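Forum > Software > Perception & Planning > Cloth and soft stuff

Handheld demos, policy keeps letting go of one corner – segmentation or sync?

mossyrail
Monday, March 3, 2025

Right, I've been going round in circles on this for a fortnight so I'm throwing it open. I'm training a shirt folding policy from handheld gripper demos, two grippers, one wrist camera each plus a head view. Everything goes through Nindell for the time alignment and then Hendus chops the recordings into segments (reach, grasp, lift, spread, lay down) before training.

I've got 932 demos that pass all the checks. On playback the policy reaches nicely and grasps nicely, and then as soon as it gets to the spread it opens the left jaw far too early. Every time the left, hardly ever the right. The bit I care about is when both top corners are pinched and the middle is sagging:
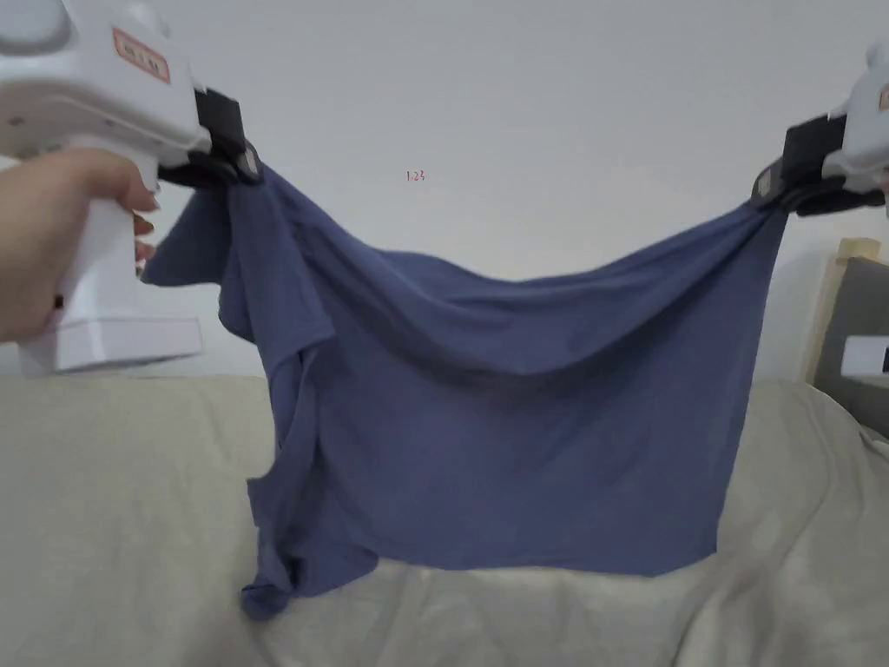 My hunch is that Hendus puts the lift/spread boundary in the wrong place, so the model sees a load of "spread" frames where the jaw width is already changing. But I've moved the boundary by hand on a small batch and it barely helped, so now I don't trust my hunch either. Has anyone had this with soft things? Rigid objects through the same pipeline are fine, annoyingly.

kettlebridge

Sounds like latency to me. Have you checked the offset between the jaw width signal and the wrist video for each side separately? Nindell estimates one offset for the pair by default, and if your left unit is a bit slower than the right you'd get exactly a one-sided problem. There's a per-device flag, it's buried in the config.

mossyrail

I had not checked that! I assumed it did each side on its own. Will look tonight.

oldpanfish

I'm going to disagree with kettlebridge here. Four frames of lag wouldn't make a policy drop a shirt, they're chunked actions, it would smear the timing a little and you'd see it on the grasp as well. mossyrail says the grasp is fine.

I'd look at what the model can see when it makes the decision. A wrist view of dark fabric bunched up near the jaws is a rubbish cue for whether you're still lifting or already laying down. If you've only got one frame of history going in, it's basically guessing.

kettlebridge

Grasp is forgiving though, you can be late closing on a pile of cloth and still get a handful. Letting go isn't forgiving at all. I've seen a small offset wreck releases before. Anyway it costs ten minutes to check, I don't see why we'd argue about it.

oldpanfish

Not arguing, just don't want him retraining the lot over it.

mossyrail

Okay, so I've had a proper evening with it and you're both a bit right, sorry. Turned on the per-device offsets and the left really was behind, 151 ms against next to nothing on the right. I've realigned the lot and I'm retraining now. First checkpoint holds on for longer but still lets go before the hem is down in some runs, so that's not the whole story.

So then I went through the wrist views looking for what oldpanfish was on about. The other end of the problem is how the wrist frames look, with the garment in a heap and the jaws pointing at it:
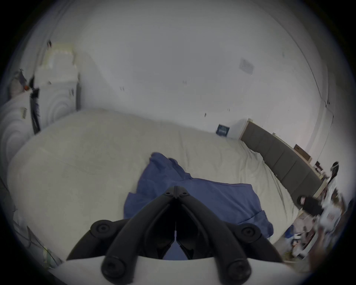 mossyrail

My worry is that a crumpled heap before the grasp and a crumpled heap after a release look nearly the same to the encoder. With one frame of history there's nothing to tell it which way round we are. I'm going to try a short history window and feed the jaw width in as its own input, and leave the segment labels out of it altogether for now. Also wondering about the lens. It's a very wide view so a good chunk of every frame is wall and furniture, and the cloth ends up squashed into the middle band. Does anybody crop, or do you undistort first?

tinwhistle_b

I crop, don't undistort. Undistorting pushes the jaw tips about when you resample and I got worse grasps out of it. Mask the black border and crop towards the jaws, but leave a decent bit of background in, the policy does use it for working out where it is.

oldpanfish

Careful with that crop on cloth. The edges you need for the spread are often miles away from the jaws. I went tight on towels and lost the far hem completely.

tinwhistle_b

Fair, mine were all tea towels so they never got very far away. I'd still start with the crop and see.

ferrous_dan

Are you using Donati for the planner on top or is it pure policy? Asking because Donati has a hold constraint you can put on a gripper until the other one confirms, and it would hide this whole problem. You'd get a working fold by the end of the week.

mossyrail

Pure policy. I did think about the hold constraint but I'd like it to learn the release – otherwise I'm hand-writing rules for every garment and I might as well have started there.

ferrous_dan

I mean, hand-written rules do work. But fair enough, your project.

kettlebridge

Going back to the offset for a sec, did it drift over a session or was it steady? If it drifts then one number per recording won't fix the long ones.

mossyrail

Steady as far as I can tell, though I only plotted the longest few. I'll plot the rest before I say it's sorted. The history window run goes on after this one finishes, I'm aiming to have something worth posting before May as I've promised a talk on it. Will put the config up in this thread as well, it's a mess at the moment.

Recent in Perception & Planning
Fosov logger dropping frames over USB hub
Hendus 1503 build: segment viewer won't open long recordings
Nindell per-device offsets, where do they get saved?
Donati and two arms sharing one workspace
Best way to store jaw width next to video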